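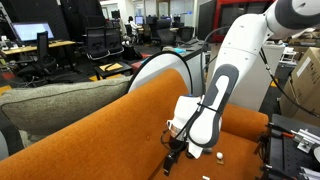
El brazo sobre el sofá naranja, con la bolita blanca debajo de los dedos.

Hola a todos:

Perdón por el retraso, quería tener unos días de uso antes de contestarle a Kha, que el domingo escribió:

> El 16 de febrero, a las 6:26, Kha Vương escribió:
> ¿Alguien ha probado el kit de Findo? En Skutska nos lo ofrecen
> con brazo, pinza y soporte por 3.578 euros y me parece barato
> para lo que promete. ¿Dónde está el truco? Me preocupa sobre
> todo el cableado y el agarre de cosas pequeñas.

Pues mira, Kha, truco no le he visto, pero pegas unas cuantas. Nosotros se lo compramos a Lahtinen, que lo distribuye aquí, y tardó 16 días en llegar (¡con la pinza en otro envío!). El montaje es fácil si no le haces mucho caso al manual, que se salta el par de apriete de la brida y luego te lo pide en la última página.

Lo del cable, tal como te temías. Va por fuera, baja en bucle por delante del antebrazo y da la vuelta a la carcasa de la muñeca. Yo limitaría el giro de la última articulación por software desde el primer día y me olvidaría. Reltel vende una funda guía, pero me pareció cara y sigo con lo que venía en la caja.

Con piezas pequeñas estoy bastante contento. Uso una bolita blanca sobre una base color arena, puesta encima del asiento del sofá, y prefiero probar ahí porque la tela cede y una mesa perdona menos en unas cosas y más en otras. La calibración me lleva roughly... perdón, que escribo con medio teclado en inglés: más o menos 26 minutos, y hay que repetirla si cambias los dedos.

¿Lo compraría otra vez? Sí, aunque pediría los dedos de repuesto en el mismo pedido, que sueltos te cobran el porte aparte. Y pregunta por la garantía de la pinza, a mí me dijeron 6 meses por teléfono y no lo tengo por escrito.

Si quieres te paso mi fichero de límites, está lleno de comentarios míos pero se entiende.

Un abrazo,
Íñigo

3 respuestas · Compartido 2 veces
Contactar con la administración de la lista | Volver arriba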